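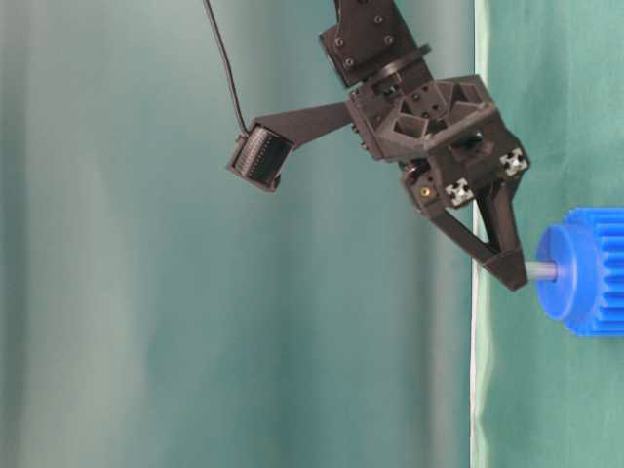
By the Hullby shop floor correspondent
Posted in October | Workshop news

The gear cell at Hullby is back up and running, and I got to spend most of a morning there watching it get its fall tune-up. I'd been hearing about this cell since the summer (mostly complaints, if I'm being fair) so I was pretty excited when they let me pull up a stool and stay a while.

If you haven't been by, the cell is the one in the back bay, past the paint room. It's a single arm that practices putting plastic gears together, and the team at Hullby has been running it for the Tirberg project, which wants to know whether small assembly jobs can be handed over to a cheap gripper you can fix with parts off your own printer. The gripper body is black 3D-printed plastic with triangular cutouts in it, and it's held together with ordinary screws and a couple of short bits of aluminum T-slot rail. There's a tiny camera module with a ribbed front sticking out to one side on its own flat arm. I love how homemade it looks! The big blue gear it works with looks like something out of a giant's toy box.

So, the trouble. Over the summer the finger started arriving at the gear's shaft a hair off from where it was supposed to be. Somebody would nudge the setup, it would run fine until lunch, and then it would start drifting again. The whole difference was 2 millimeters at its worst, and I remember thinking, well, that's nothing. It is very much something when you're trying to line up with the end of a gray rod that sticks out of a hub.

They blamed the camera first. Everybody blames the camera first. It got a fresh calibration, then another, and the numbers came out clean both times while the finger went right on missing. After that it was the arm's turn, and the arm checked out too.

The culprit was up top. The bracket that carries the whole gripper is bolted on at the wrist, and one of the bolts had worked itself just loose enough to let things shift when the arm swung around fast. You couldn't feel it by hand. I tried wiggling a spare bracket they had set up the same way on the bench, with one bolt backed off, and I'd have sworn it was solid. What gave it away was a dial gauge and some patience.

The repair took less time than the coffee I drank while watching it. Bolts out, threads cleaned, a drop of thread locker on each one, bolts back in a little at a time, going corner to corner. Then a paint-pen mark across each head so the next person can see right away if one has turned. They're checking those marks every 40 hours of running time now, and there's a sheet taped to the cabinet door for it. The old sheet, which I also got to see, had been filled in faithfully through June and then stopped.

While the gripper was off they went ahead and changed the finger. These are printed too, one long tapered piece with an open middle, and they come from Hemalport in boxes of eight. The tips wear. You don't see it unless you hold an old one next to a new one, and then you really do — the old tip had gone round on one corner and had a shiny patch where it had been rubbing. The new fingers are meant to be swapped out every 360 cycles while the team figures out how long they can really go. My guess is longer than that, but I'm only the one with the notebook.

One thing I hadn't thought about at all was the cable. The camera's is thin, and it has to hang with enough slack that it doesn't tug when the wrist turns over, but if you give it too much it swings into view and the software gets upset. They let me have a go at setting the loop. Mine was too short. The second one was too short as well, and then I was politely relieved of the job. It hangs in a nice easy curve now, and I had no part in that.

The cloth got some attention too. The backdrop is a couple of different greens, a pale one and a deeper one, and the deeper one had been sagging, so it was taken down, shaken out and hung back up. It still has a few wrinkles. I asked if anybody was going to iron it and was told I was welcome to bring an iron.

After all of that came the slow part. You bring the arm in to the gear at a crawl and stop just short of the shaft, look at where the tip is sitting, type in a correction, back off, and come in again. I figured there would be some kind of automatic routine for this, and there is, but the crew likes to do the first few approaches by eye before they trust it. I got completely absorbed. By the fourth or fifth time I was leaning in my chair as if that would help the arm along.

By the time I left they had switched over to the automatic routine and were letting it repeat the approach at normal speed, with the gauge still in place. No drift yet, though the crew wouldn't let me write that it's fixed, so I'm writing that it looks good so far. They want to see it get through a full week of warm afternoons and cold mornings. The back bay has that big roll-up door and the temperature in there is all over the place this time of year.

There's one piece left to do. The printed housing has little brass inserts that the screws go into, and one of them has started to turn along with its screw. It's holding for now. A replacement housing is on order from Pálfi, in the same black plastic but with a thicker wall on the lower side where the inserts sit, and when it shows up the cell will be down again for half a day. I've already asked to come back for that one. Apparently the inserts go in with a soldering iron, and I've been told I can do one on a scrap piece.

The cell is open for a look in the mornings between 9 and noon, while the tests are going on. Come in by the side entrance, sign the book, and please don't lean on the table. There's a note about it there now, and yes, it went up the day I visited.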